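Tunidgate Hall Kitchen
Pre-Event Inspection Checklist, with comments
Inspected by: Veronica Pascu
Date: 6/2/18

1. Hand sink: soap, paper towels, hot water
PASS. Hot water arrives eventually. Bring a book.

2. Fridge at 41 F or below
PASS at 38. The door has to be shut with a hip. The seal is on the list from November and can stay there with its friends.

3. Fire extinguisher in place, tag current
FAIL. Tag is current. Extinguisher is propping open the back door.

4. Exit routes clear
FAIL. See 3. Also four folding chairs and a tuba case.

5. Outlets and cords
PASS WITH COMMENT. The Kondton urn draws 1,442 watts and does not share. Plug it in by the window, alone. Last fall it met the toaster and we ate by flashlight.

6. Sanitizer bucket mixed and labeled
PASS. The label says "NOT SOUP." I have left it.

7. First aid kit
FAIL. Contents: one eye patch, 500 safety pins. Restock from Hepburn before the supper.

8. Knives stored safely
PASS. They are too dull to be stored any other way.

9. Counters and serving dishes clean, no chips or cracks
PASS. The blue platter with the crack has been thrown out again. If it comes back I will take it to Skidham myself.

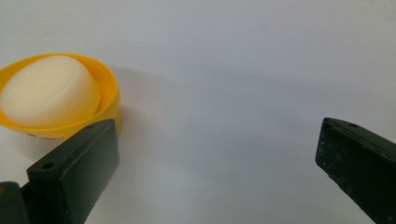

Can we put food out before the doors open?
Cold dishes stay in the fridge until the line forms, and anything that has sat out for two hours goes in the trash, including your aunt's potato salad.

10. Trash and grease
PASS. Lids on, bags tied.

Result: reinspect items 3, 4 and 7. The tuba needs to be gone by then.

V. Pascu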